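机器人抓取作业新规下周起试行 末端部件每班必查

本报讯(记者 法蒂玛·巴科)5月25日,设备集成商Plaltar对外公布一份桌面抓取作业规范,试行版,共20条。适用范围:装有夹爪的协作型机器人,桌面分拣、取放、整理类任务。搬运重物的不算,移动底盘的也不算,另有文件。

规范由Plaltar与零部件厂家Hotia联合起草,牵头人图梅洛·巴洛伊。前后改了4稿。争议最大的是开工检查这一条,早先的稿子写的是每周一次,现在改成每班一次。夹爪指面垫片、外露齿轮、紧固螺丝、线缆走向,逐项看,逐项签字。签字人必须是当班操作员,不能代签。

“以前大家觉得机器能动就行。”巴洛伊说,“垫片翘了一个角,照样开。螺丝松半圈,也照样开。这种习惯得改。”

台面要求也写细了。作业前清台,只留本次任务要用的物件,工具、水杯、手机一律拿走。台面照明要均匀,反光太强影响识别的,先调灯再开机。软质物品,包括布料、毛绒玩具,单独列了一节:夹持力从低档起步,不得直接套用硬质件参数;物件表面有松脱小配件的,先登记后上台。
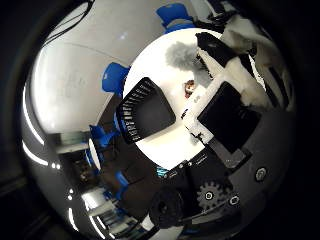
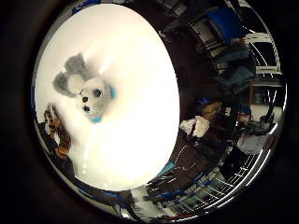

从夹爪一侧看到的白色作业台面。

人员方面,规定不多,但卡得死。机器人运行期间,现场至少2人,一人操作一人看护,看护的人不能兼做别的事。急停按钮伸手可及。手不得进入夹爪活动范围,要调整物件位置,先暂停,等状态指示确认了再伸手。长发、挂绳、宽松袖口,都要收好。

腕部摄像头的画面怎么存,也有说法。录像保留20天,到期删除,需要延长的由现场负责人书面申请。画面中拍到人脸的,对外使用前必须遮挡。负责数据条款的隆吉勒·谢齐解释,广角镜头视野大,台面以外的东西很容易一起录进去,周边的椅子、门窗、柜子都可能入画,“你以为只拍桌子,其实半个屋子都在里面”。

也有人嫌麻烦。在扎卡里亚(Zakaria)园区做系统调试的卡吉索·马布扎认为,每班检查占时间,小团队人手紧,两个人盯一台机器不太现实。他建议按运行时长来定,跑得少的可以放宽。对此巴洛伊回应:试行期间先按每班执行,有意见可以题,9月统一修订。(注:小团队是否给予过渡期,目前没有答复。)

软件供应商Evau表示会跟进,把检查清单做进操作界面,没签完不能启动。具体上线时间未定。

记者问到违规怎么处理。文件里只写了停机整改,没有罚款条款。林迪韦·杜普莱西参与了最后一稿的校对,她提到附录里还有一张事故记录表,夹伤、掉落、误动作都要填,包括没造成后果的。“没出事的那些最有用,可惜以前基本没人记。”

试行版全文可向Plaltar索取,纸质电子都有。培训安排在在试行首周,各单位自行报名,名额满了顺延到下一批。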